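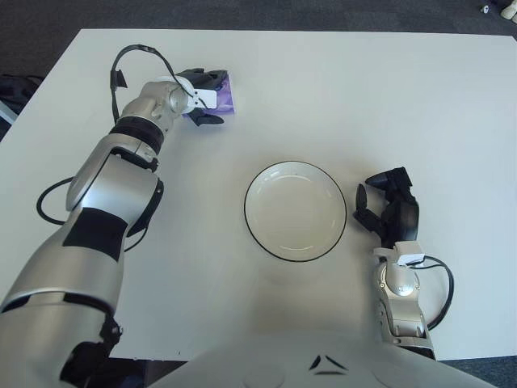 유자청한병
흰 식탁은 석 달이면 후회한다는 말씀, 저는 반만 맞다고 생각해요. 저희 집은 흰 무광 상판을 들이고 첫 겨울에 김칫국물 때문에 한참 속을 끓였거든요. 그런데 그 뒤로는 오히려 원목 쓰던 시절보다 마음이 편해졌어요. 원목은 물컵 자국 하나에도 가슴이 철렁했는데, 흰 상판은 더러우면 더러운 게 바로 보이니까 그때그때 닦게 되더라고요. 글 올리신 분이 고민하시는 게 관리 때문인지 분위기 때문인지 그것부터 여쭤보고 싶네요.

느린아침 (글쓴이)
댓글 감사합니다. 본문에 두서없이 적어서 헷갈리셨죠. 정리하면 이래요. 지금 쓰는 식탁은 시어머니께서 물려주신 원목이고 십 년 넘게 썼습니다. 정은 들었는데 다리가 흔들려서 아이가 숙제할 때마다 글씨가 삐뚤어져요. 남편은 다리만 고쳐서 계속 쓰자고 하고, 저는 이참에 흰색 직사각으로 바꾸고 싶고요. 바닥에 짙은 회색 카펫을 깔아 둔 방이라 흰 상판이 놓이면 환해 보일 것 같다는 게 제 욕심입니다. 관리도 걱정이지만 솔직한 마음은 분위기 쪽이 더 커요.

마당있는집
저는 카펫 쪽을 말리고 싶습니다. 식탁 밑 카펫은 밥풀과의 전쟁이에요. 아이가 있으시다면서요. 저도 한때 식탁 밑에 카펫을 깔고 살았는데 의자 끌 때마다 모서리가 말려서, 결국 둘둘 말아 베란다에 세워 두었다가 이사 나올 때 버리고 왔습니다. 상판 색은 사실 뭘 고르셔도 삽니다. 바닥이 문제예요.

유자청한병
마당있는집님, 카펫도 카펫 나름이지 않을까요? 털 긴 거면 저도 말리겠는데 짧고 촘촘한 건 청소기로 금방이에요. 저희는 의자 다리에 넓은 받침을 붙였더니 말리는 일도 없어졌고요. 짙은 회색이면 부스러기가 좀 보이긴 하겠네요. 그건 인정합니다.

마당있는집
좀 보이는 정도가 아니에요. 식빵 한 조각 먹고 나면 밤하늘입니다, 밤하늘.

헌책방고양이
두 분 말씀 재미있게 읽다가 저도 한 줄 보탭니다. (한 줄이 될지는 모르겠어요, 제가 말이 좀 많아서요.) 저는 가구 손보는 걸 취미로 한 지 꽤 되었는데, 다리가 흔들리는 건 대부분 고칠 수 있습니다. 상판 밑에 누워서 모서리 쪽 브래킷을 보세요. 나사가 헛돌면 구멍을 이쑤시개와 목공풀로 메우고 하루 두었다가 다시 조이면 됩니다. 저는 이걸 Kauko Rautiainen 씨가 쓴 수리 책에서 배웠는데, 그분이 책 첫머리에 적어 놓은 말이 있어요. 식탁은 버리기 전에 한 번은 뒤집어 보라고요. 저는 그 말대로 뒤집었다가 상판 아래에서 외할아버지가 연필로 적어 두신 날짜를 찾았습니다. 그 식탁 아직도 씁니다.
그렇다고 새 식탁을 사지 말라는 얘기는 아니에요. 고친 다음에 책상으로 돌려도 되잖아요. 숙제는 거기서 하고 밥은 새 식탁에서 먹고.

느린아침 (글쓴이)
아, 책상으로 돌린다는 생각은 왜 못 했을까요! 남편한테 말했더니 벌써 목공풀을 찾으러 나갔습니다. 저녁에 뒤집어 볼게요.
그런데 새로 살 거라면 크기가 또 고민이에요. 마음에 둔 건 Filline 직사각 식탁인데 길이가 122센티예요. 세 식구 밥 먹기에는 넉넉할 것 같은데 명절에 친정 식구들이 오면 좁을까 싶기도 하고요.

보리차
122면 평소에는 딱 좋고 손님 오면 좁습니다. 저희가 비슷한 크기를 쓰는데 전골냄비를 가운데 올리는 순간 반찬 놓을 자리가 사라져요. 저는 1년에 2번 오는 손님 때문에 큰 걸 사는 건 반대하는 쪽이에요. 명절엔 교자상 펴면 됩니다. 그리고 높이도 꼭 재 보세요. 제가 Turunen 매장에서 앉아 봤던 건 700밀리였는데 저한테는 편하고 키 큰 남편은 무릎이 닿는다고 투덜거렸어요. 의자랑 같이 앉아 보셔야 합니다, 식탁만 보고 사면 안 돼요.

마당있는집
교자상 의견에는 반대합니다. 무릎 안 좋은 어르신들은 바닥에 앉는 것 자체가 고역이에요. 저희 어머니는 명절마다 바닥에 앉으셨다가 일어나실 때 제 손을 잡으셨는데, 그게 늘 마음에 걸려서 저는 결국 늘어나는 식탁으로 바꿨습니다. 손님이 드물게 와도 그날 하루가 편해야지요.

보리차
그 말씀 들으니 제가 너무 쉽게 말했네요. 저희는 다들 바닥이 편한 집이라 미처 생각을 못 했어요. 느린아침님 친정 어른들 무릎 사정부터 여쭤보시는 게 먼저겠습니다.

느린아침 (글쓴이)
친정 엄마가 작년 11월에 무릎 수술을 하셨어요. 마당있는집님 글 읽고 뜨끔했습니다. 늘어나는 식탁도 찾아봐야겠어요.

달항아리
다들 크기와 높이를 말씀하시니 저는 그릇 이야기를 할게요. 흰 식탁을 사시면 생각보다 금방 부딪히는 문제가 그릇입니다. 저는 집에 있는 그릇이 죄다 흰색이었거든요. 원목 위에서는 그렇게 예쁘던 것들이 흰 상판에 올라가니까 다 같이 녹아 버린 것처럼 밋밋해 보였어요. 그래서 처음에는 식탁보를 깔았다가, 빨래가 늘어서 그만두고, 매트를 깔았다가, 매트 밑에 국물이 고여서 그만두고, 마지막에 정착한 게 테두리 있는 접시입니다. 가느다란 선 하나가 접시 모양을 잡아 주니까 밥상이 또렷해 보여요. 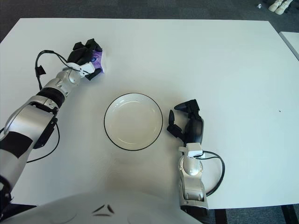
흰 상판 위에 놓인 검은 테 접시

제 취향은 딱 이런 접시예요. 안쪽은 그냥 희고 테만 가늘게 둘러진 것. 여기에 나물을 조금만 담아도 초록색이 확 살아납니다. 테가 굵어지면 또 식당 그릇 같아서 저는 가는 쪽을 권해요. 파란 테도 고민했는데 저희 집 컵이 다 갈색 계열이라 안 어울리더라고요.

유자청한병
달항아리님, 접시 이야기 너무 공감돼요! 저는 반대로 색 있는 그릇을 잔뜩 들였다가 찬장이 놀이터가 됐습니다. 테만 두른 걸로 갔으면 돈도 덜 썼을 텐데요. 혹시 Plullonum 그릇 써 보신 분 계세요? 가장자리 유약이 잘 벗겨진다는 분도 있고 멀쩡하다는 분도 있어서요.

달항아리
Plullonum은 밥공기 2개만 써 봤어요. 식기세척기에 매일 돌리는데 아직 괜찮습니다. 다만 접시는 안 써 봐서 장담은 못 해요. 설거지할 때 포개 놓는 버릇이 있으시면 어느 집 그릇이든 가장자리부터 상하니까 그건 조심하시고요.

헌책방고양이
저는 좀 다른 의견입니다. 흰 식탁에 흰 그릇, 그 밋밋한 맛이 좋은 사람도 있어요. 음식이 조용히 올라와 있는 느낌이랄까요. 아내는 병원 밥 같다고 하지만 저는 두부조림 한 접시를 그렇게 놓고 먹는 게 좋습니다. 꼭 그릇까지 바꾸실 필요는 없고 한 달쯤 그냥 살아 보셔도 돼요.

마당있는집
저도 사모님 편입니다. 병원 밥 맞아요.

보리차
관리 얘기가 중간에 사라져서 제가 다시 꺼낼게요. 무광 흰 상판은 젖은 행주로 닦고 마른 행주로 한 번 더, 이게 다예요. 카레는 무조건 바로 닦으셔야 하고요. 저는 Tridmont 세정제를 조금 희석해서 쓰는데 노란 얼룩에는 들었고 볼펜에는 소용이 없었습니다. 볼펜은 아이가 숙제하면서 종이 밖으로 나간 자국인데 지금도 창가 쪽에 남아 있어요. 이제는 그 자국 없으면 허전할 것 같습니다. 매직블록은 쓰지 마세요. 저희 식탁은 문지른 데만 반질반질해져서 햇빛 들 때마다 눈에 띄어요.

유자청한병
매직블록 저도 당했어요. 동그랗게 문지른 자리만 번들거려서 지금은 거기에 과일 바구니를 올려 둡니다.

느린아침 (글쓴이)
저녁 먹고 식탁을 뒤집어 봤습니다. 연필 글씨는 없고 껌이 하나 붙어 있었어요. (아이는 절대 자기가 아니라고 합니다.) 나사 구멍은 헌책방고양이님 말씀대로 헐거워져 있어서 남편이 이쑤시개를 꽂고 풀을 발라 두었고요. 내일까지 건드리지 말라고 쪽지까지 써 붙여 놓아서 오늘은 거실 바닥에서 과일을 깎아 먹었네요.
새 식탁은 흰색으로 가되 늘어나는 걸로 찾아보고, 주말에 엄마 모시고 매장에 가서 같이 앉아 보려고 합니다. 카펫은 조금 더 고집부려 볼래요. 마당있는집님 죄송해요!

마당있는집
죄송하실 것 없습니다. 청소기는 좋은 걸로 사세요. 그리고 어머님 앉으실 의자는 팔걸이 있는 걸로 봐 주세요. 일어나실 때 짚을 데가 있으면 훨씬 수월해하십니다.

달항아리
팔걸이 의자 사실 때 팔걸이가 상판 밑으로 들어가는지도 꼭 재 보시고요. 저희는 안 들어가서 의자가 늘 복도까지 나와 있어요.

느린아침 (글쓴이)
줄자 챙겼습니다. 다녀와서 또 글 올릴게요.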